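Search tickets
Brumis Helpdesk – Furniture and Fittings

Round table in break area: rings and sticky patches
Status: Open
Priority: Low
Reported by: Velimir Tomić
Replies: 3 | Shares: 0

Problem

The round light tan table in the Trurkel break area is marking under cups. There are pale rings on the side nearest the door and a tacky patch the size of a saucer. The patch comes back a day or two after it is wiped off. The table was oiled in February with Flaltow oil. No problems before that.

Tried so far

Washed the top with dish soap and warm water, then dried it. Rings still there.
Left the table clear over a weekend. Tacky patch was smaller on Monday but came back by lunch.
Rubbed one ring with 600 grit pad and a little oil, going with the grain. That ring is gone, but the spot is duller than the rest.

Things get left on the table through the day, mostly cups and drinks bottles, and there are no coasters. The blue cup with the striped straw and the pink cup are both in regular use. Bottles get laid on their sides – if a cap is loose, that puts water straight on the wood.

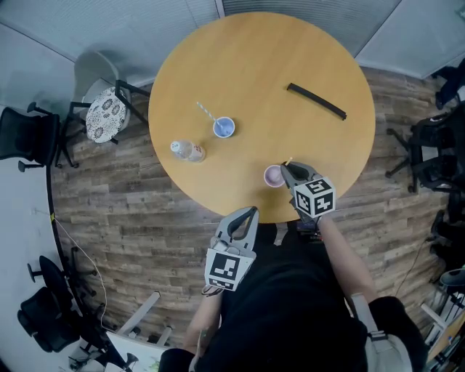 Panagiotis Grgić replied that the oil was probably put on too thick and never cured, and that soap would not shift it. He would wipe the whole top with mineral spirits, leave it 6 hours with a window open, and only then deal with the rings. He also asked if the floor had been done from the same can.

The floor was not oiled. Mineral spirits requested from Hodžić, order line 1,254. Will do the top after hours and keep cups off it overnight. Leaving this open until the tacky patch has been checked again.

Contact the helpdesk | © Brumis | Back to top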